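Home | News | Features | Health | Money | Archive

Print this story | E-mail this story

Paying to Leave: When a Hospital Stay Abroad Outlasts the Policy

December
By the features desk

Most people who buy travel medical coverage read one number, the maximum payout. The number that causes trouble is usually further down the page, under a heading like "repatriation" or "return to home facility."

A retired couple from Pridon learned this last winter. They had gone south for 8 weeks, as they had for years, with a policy from Clorkow Mutual. In the fifth week the wife broke her hip on a stairway. The surgery was covered in full. The flight home was another matter. She could not sit upright for the trip, and the policy paid for "one economy seat and reasonable assistance." Clorkow took that to mean a wheelchair at the gate.

A stretcher fare with a nurse came to $2,840. The insurer offered $300.

The couple paid the difference on a credit card and appealed when they got home. It took until the following fall, and in the end the company sent a check for $1,500 with no explanation of how it had reached that figure.

Disputes like this come up often enough that the Faten Center, a small advice office for travelers and seasonal residents, keeps a separate drawer for them. Its files hold 2,669 complaints about medical travel, and the ones about getting home are the thickest. Staff there say the wording differs from one company to the next, and sometimes between two policies sold by the same company.

Their advice is plain. Ask for the definition of "medically necessary transport" in writing before paying the premium. Find out who decides that a patient is fit to fly — the treating doctor or the insurer's own. Keep the policy number and the 24-hour line on paper, and leave a copy with someone at home.

Recovery is the part families plan for least. A patient who flies home may still need weeks of bed rest and therapy, and a travel policy normally ends at the front door.

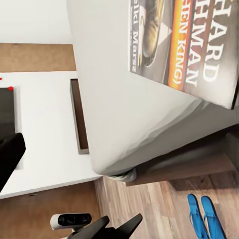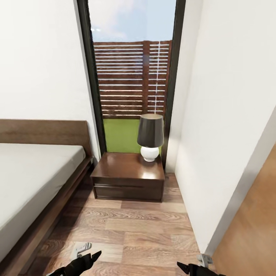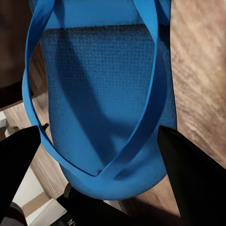
Rweyemamu wrote in after an earlier column to say that the appeal is worth filing even when the first letter sounds final. "Mine was turned down twice over an ambulance transfer," the letter went on. "The third time I sent the surgeon's note along with the form, and they paid within the month. Send the note first."

Print this story | E-mail this story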